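Bench tips: curved needles and fine thread

Most trouble in suture practice comes from the thread, and most of it can be avoided before the first stitch. Clear the bench down to bare surface. Thin dark thread vanishes on a dark mat, so work over something pale and bring the lamp in low from the side.

Cut a shorter length than you think you need. Long thread falls into loops, the loops cross each other, and a pull on the wrong one makes a knot that has to be cut out. 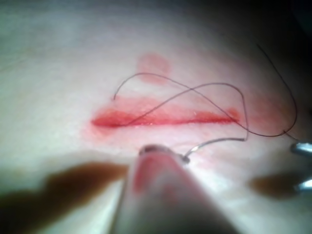
When strands do cross, let go of the tension first. Lift the top loop clear with closed forceps, then draw the slack toward the free end. Keep the needle where you can see it while you do this – lying flat, never under a fold of cloth.

Hold a curved needle by the body, away from the point and away from the end where the thread joins. Turn your wrist to follow the curve. Pushing straight bends it.

Count needles out and count them back in. Used ones go into a hard container with a lid, never into the kitchen trash. Wipe the bench, wash the tools in warm soapy water and dry them the same day.

Sverre Haugen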